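Category: Robotics / Datasets / Grippers

# Gredero Desk-Sort

Wrist-camera recordings from our side-by-side trial of two finger shapes on one arm, tidying small desk items into a tray. We love this task! It looks easy and it finds every weak spot in a gripper.

Contents: 3413 episodes, 1321 with the blunt fingers. Maintained by Aoife Kavanagh and Raymonde Hawthorne. Last updated 2026-05-28. 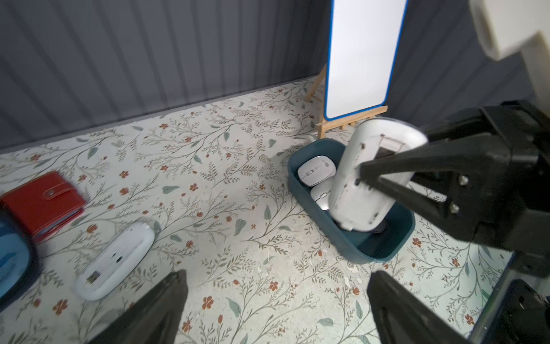
Pinch angle is what we set out to compare. Flat jaws are great on boxy things, but a rounded shell gives them very little to push on, so the approach matters a lot. A tilted hold like the one on the white cylinder over the teal tray is labeled `oblique`; holds straight up and down get `upright`. The labels were done by hand – slow, but worth it.

Crowded trays are the fun part. Mice slide over each other and the fingers need room to open, so we tagged 135 episodes as `crowded`.
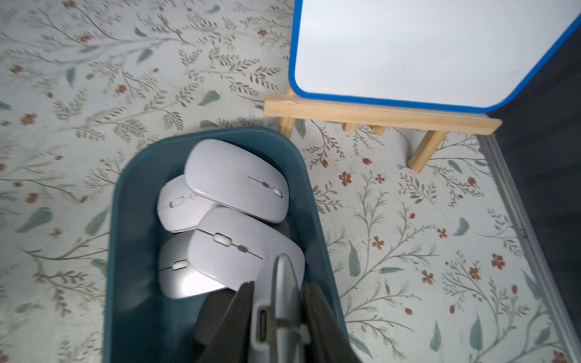
Start with those if you only have an afternoon. Policies that do fine on the rest of the set can behave very differently there, and we'd love to see your results.

Known issue: force readings are missing from six episodes.

Related
- Grivilari finger meshes
- Daly wrist mount notes
- Menamwood camera calibration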